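I have a problem, and the problem is produce. I go in for one onion and come out with a bag so full the handles leave marks on my wrist. Monday was no different. I stopped at Boonyarit on the way home (the little market next to the dry cleaner, not the big one out by the highway) and spent 58 minutes in there. Fifty-eight! I know because that's what my parking slip said.

Anyway, I'm trying to be better about unpacking. My old method was to set the bag on the counter, walk away, and find a very sad peach at the bottom of it four days later. So now everything comes out of the bag the minute I get in and goes straight into a dish where I can see it.

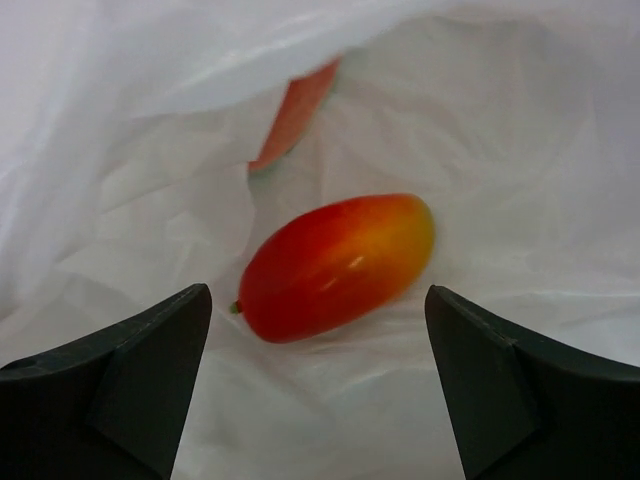 My mother kept her fruit in the fridge drawer, all of it, even the bananas, and I did the same for years without thinking about it. Then I moved into this apartment, where the fridge is about as deep as a shoebox, and I had to figure out something else. I tried a hanging basket from Flondell first. Cute, but it swung every time I opened the cabinet and I bonked my head on it daily. I gave it to my sister, who is shorter.

A clear dish is so much better. I see the color from across the room and I want to eat it! Limes especially, I forget I own limes unless they are staring right at me.

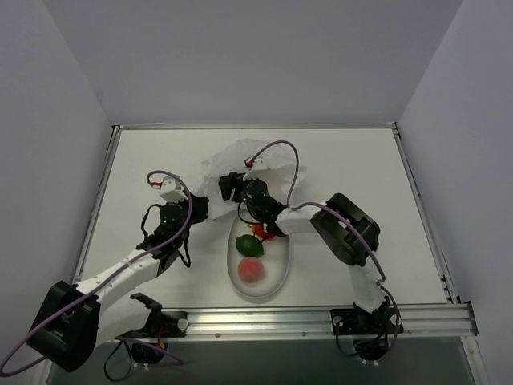
I also like an oval better than a round bowl, which hogs the whole table. With an oval I can still put a plate down next to it and eat my toast like a civilized person. Mine cost 8 dollars and I've already gotten more use out of it than the fancy Gekus bowl I got as a housewarming present, sorry to whoever gave me that.

Next up is the drawer where the plastic bags go to live. I'm scared to open it.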